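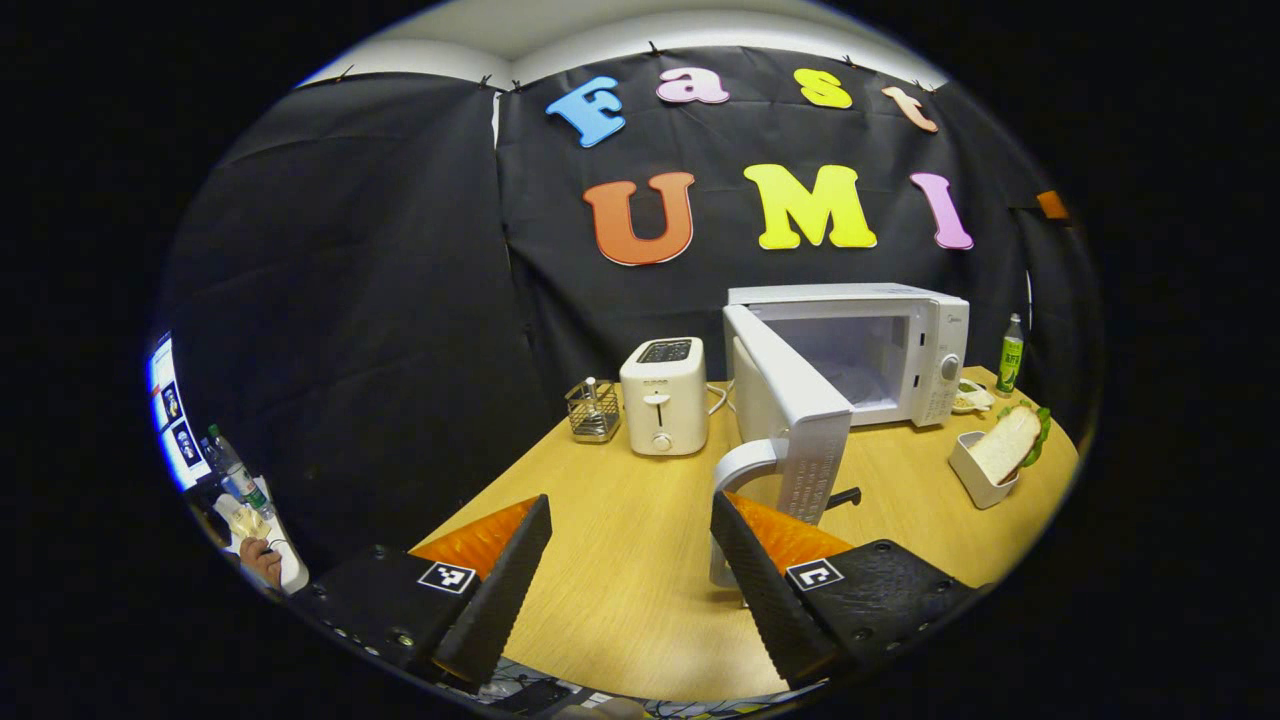
Shared tools, shared skills: a study of the Pirulgate repair room
Student project report, Gemma Gatti and Marleny Villanueva

1. Background
Pirulgate is a district on the east side of Skivomthorpe. Its last hardware shop closed four years ago and the bus to the retail park runs once an hour. The repair room was opened by residents in a former bakery, with a small grant from the Fonseca fund. Our project asked who uses it and what keeps it going between grants.

2. Method
We left paper questionnaires at the room and at the library next door during April. Of the 237 handed out, 172 came back. We also interviewed 18 users, seven of them twice. Bookings were taken from Jotico, the online diary the room uses.
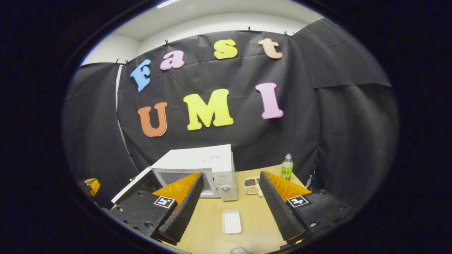
3. Findings
Most users live within walking distance and first came with a broken household item – lamps and kettles were named most often. Older users valued the company as much as the repair. Younger users wanted evening hours, which the room offers on one night only.
Local support was mainly in kind. The landlord charges a reduced rent and a college lends test equipment. Both arrangements are verbal – neither has an end date.

4. Limits of the study
People who had stopped coming were hard to reach. The questionnaire was in English only, and two questions on income were often left blank.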